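Chapter 14
Looking after a garment-handling cell

What this chapter covers
Fingertip wear and replacement
Setting the closed gap
Wrist camera checks
Cleaning the table
The service record

Before you start
You should have finished Chapter 13 and be able to jog the arm, isolate the air and power, and lock out the cell. You will need the workshop copy of the cell manual, a set of feeler gauges, a torque driver and a lint-free cloth.

14.1 The cell

The cell used in this chapter is the Unwood folding cell in the Pomare training workshop. It is a bench-height unit with a white tabletop, and its job is to pick up a single garment, spread it, fold it and pass it on to a bagging station. Each gripper has two black fingers that close towards each other, and a small camera is fixed at the wrist, looking along the fingers to the point where they meet.

A cell like this is gentle on its motors. The loads are light and the moves are slow compared with a packing line. Most of the faults that bring a technician out are at the far end of the arm, in the last few centimetres of the fingers. Thin cloth is hard to grip. If the tips close a hair too wide, the fabric slides out. If one tip sits ahead of the other, the cloth rolls over the edge and the fold comes out crooked.

In the workshop records for this cell, 313 of the 559 faults logged were put down to the fingertips. The next largest group was camera focus, and after that came dirt on the table. The sections below take them in that order.

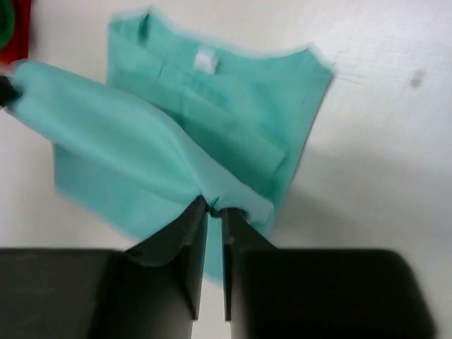

Fingertip condition should be judged with cloth in the grip, because tips that look square in open air can still let go of a light fabric. Use one of the test garments from the drawer under the bench. A short-sleeved top in a thin, smooth material is a harder test than a towel, and is the one to choose after any change to the tips. Take the fold low on the body of the garment, near the middle, and look at how the cloth gathers. With the turquoise top, the wrinkles run into one pinched point and a strip of fabric hangs down through the gap between the fingers. Note the position of the collar tag as well. A white tag on coloured cloth is easy to find on the wrist camera, and you will use it again in 14.3 as a focus target.

Do the test three times with the same fold. Write down the result each time, including the good ones. A tip on its way out will often hold twice and slip on the third.

14.2 Changing the tips

The tips are wearing parts. On this cell they are changed at 800 running hours, or sooner if they fail the test above. Always change both tips on a gripper. A new tip facing an old one will not meet it squarely, and you will spend longer adjusting the pair than you saved.

1. Send the arm to the service position and open the gripper.
2. Isolate and lock out the cell. Hang your tag.
3. Support the finger with one hand and remove the two tip screws. Put the screws in the tray.
4. Wipe the seat with the dry cloth. Do not use solvent on the seat.
5. Fit the new tip and start both screws by hand before tightening either.
6. Tighten to the figure in the manual, going from one screw to the other.
7. Repeat for the opposite finger.
8. Remove your lock, restore power and close the gripper at service speed.
9. Check the closed gap with the feeler gauge at the top and bottom of the contact face.

The gap should be the same at both ends. If it is wider at the top, the tip is not fully seated. Go back to step 3. Do not try to correct a badly seated tip by raising the closing force — it will mark the cloth and wear the drive.

Old tips go in the Brurum returns box with the cell number and running hours written on the bag. The supplier regrinds them if the wear is even.
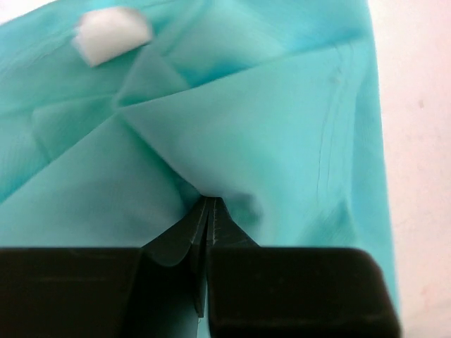
Chapter 14 written by Vaughan Ngata
Workshop practice checked at Pomare, April

14.3 Reading the wrist camera

The camera view is the quickest way to see what the fingers are doing to the cloth, and you should learn to read it before you reach for a tool. Start at the fingertips and work outwards. When the grip is sound, the creases lead in towards the pinch and the cloth just above it is drawn down into the gap. If the creases run past the tips on one side, the grip is off centre. If there are no creases near the tips at all, the fingers may have closed on air with the cloth resting against them.

Large areas of one colour give the camera very little to work with. When a garment fills most of the view, the software depends on seams, edges and labels to work out which part it is looking at. This is why focus is checked on a label or tag and not on open cloth. With the arm stopped, the edges of the tag should be crisp. A tag that is soft while the arm is moving tells you nothing about focus, so wait for the arm to settle before you decide.

If the tag is still soft with the arm at rest:

Clean the lens cover with the lens cloth, using no spray.
Check that the camera bracket screws are tight.
Run the focus routine from the service menu.
Replace the lens cover if it is scratched.

Bright light from above is good for finding creases, but it can wash out the upper folds of a pale garment. The cell light has its own dimmer at the back of the control cabinet. Set it with the garment in place and leave it there for the shift.

14.4 The table

A white table shows dirt, and so does the camera. Small specks and smudges can be picked up as part of the garment edge, mainly where the cloth is thin and the contrast is low. Wipe the table at the start of each shift and again after any test using the workshop cloths. Marks that will not wipe off should be entered in the record with their position, so that the next technician does not chase them as a camera fault.

Keep other items off the working area. The cell will try to fold whatever it takes to be a garment.

14.5 The service record

The record for each cell is kept in the Briltwood folder on the workshop computer, with a paper copy at the cabinet. Enter the running hours, the gripper worked on, the gap at top and bottom, and the result of all three grip tests. If you changed the light level, enter the old setting and the new one.

Words to know
Closed gap: the space between the two tips when the gripper is fully closed.
Seat: the flat face on the finger that the tip is screwed to.
Service position: the stored arm position used for work on the gripper.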